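## Facilities and Stores Update

September 2, 2022

### Labeling standard for small parts storage

The change to the labeling standard takes effect at the Geerts building first, with Nistora to follow in November. The old standard allowed three label formats, and over time the formats drifted. Some bins carried a part number only, some carried a part number and a shelf code, and a fair number carried handwriting on masking tape. The stock system reads only the first two.

Under the new standard every storage location gets a 14-character code. The first 4 characters identify the building and room. The next six identify the rack, level and position. The last four are a check group, generated by the stock system, and should never be typed by hand or copied from a neighboring label. If a label is damaged, reprint it from the location record.

Labels are printed on matte polyester stock. Gloss stock has been withdrawn after repeated misreads under overhead lighting. Any remaining rolls of gloss stock can be returned to the print station in Geerts and will be used for non-scanned signage.

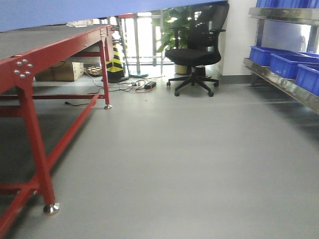

### Where labels go

- On open racks, the label goes on the front face of the shelf, directly below the position it identifies. It does not go on the bin. Bins get moved, swapped and washed, and the location code must stay where it is.
- On bins and trays, a separate content label goes on the short side facing out. This label carries the part number and unit of issue. It carries no location code.
- On metal shelf faces, wipe with isopropyl alcohol and let the surface dry before applying. Press from the center toward the ends. Allow one hour before scanning under load or wiping the label.
- On coated or textured surfaces, use the rigid holder in place of direct adhesive. The holders are stocked in the print station in packs of 32.

Shelf positions are counted from left to right as seen from the picking aisle. Levels are counted from the floor up, with the floor level as zero. Racks that can be picked from both sides are coded from the side nearest the room door, and the opposite side gets a repeat label with the same code. Do not create a second location record for the far side.
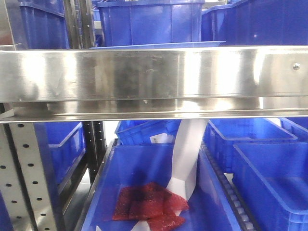
Mixed positions remain the main source of count errors. A mixed position is one where two or more part numbers share a single location code. The stock system permits this, but a picker who scans the location gets no warning that a second part number is present. From now on mixed positions are allowed only for kitted items issued together. Everything else should be split, even if that leaves a position partly empty.

### Geerts conversion

The Geerts conversion covers 700 locations. The work is being done rack by rack, and a rack is locked in the stock system while it is being relabeled. A locked rack can still be picked from, but the transaction is held as pending until the rack is released. Please do not re-enter a pending transaction. Double entries have to be backed out one at a time.

Old labels should be removed completely and not covered. The Brellar scanners have a wide read angle and will pick up an exposed barcode edge under a new label. Adhesive residue comes off with the citrus remover kept at the print station; use alcohol afterward, or the new label will lift at the corners.

### Trays in transit

Trays used to carry parts between the store and the work areas are not storage locations and do not get a location code. Parts in a tray are recorded against the open work order. If a tray is set down overnight with parts in it, add a Plodura tag with the work order number - the tags are reusable and wipe clean with a dry cloth.
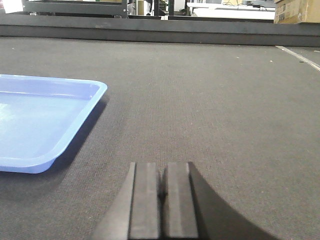
*Light blue tray on a gray work surface.*

Parts that come back unused should be returned to stock under the original work order. Returns without a work order number go to the hold shelf and are counted at the end of the month.

Print requests for the Geerts conversion should be sent through the stores queue, with the rack number in the subject line.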